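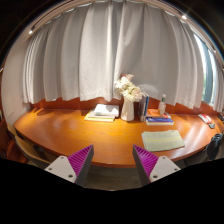
Wide-angle view from the hand-held gripper, desk task, fingers open.

Kadik desk set – README

Student project, Drunau robotics club. Maintainer: Osamu Sugiyama. Last edited 2023-07-22.

Contents
The set holds 1000 episodes of tidying and sorting on desks, recorded with a hand-held gripper. No robot arm was used for recording. Each episode is one folder with a video file, a gripper width log and a short text label.

Splits
train: 400 episodes, checked by a second club member
extra: the remainder, labels not checked
Do not report results on extra without saying so.

Camera
Fisheye lens, fixed to the gripper body. The image is circular and the corners are black. Both fingertips stay in view when open. We do not undistort the video. Calibration values are in calib.txt – one file for each of the 2 grippers, Kütt and Illey.

Labels
Labels are in English, lower case, one line. Objects are named by type (book, cloth, vase, bottle). Where the person recording was unsure, the label says "object".

Known problems
Window light and ceiling lights cause flare in many clips.
Width logs from Illey made before April drift when the fingers are held open. Use the corrected column, width_b.
A few folders have a video but no log. The loader skips them and prints the folder name.

Use
Run check.py first, then load.py with the path to the split. Free for coursework and club use. Send label corrections to the maintainer with the folder name and the new line of text.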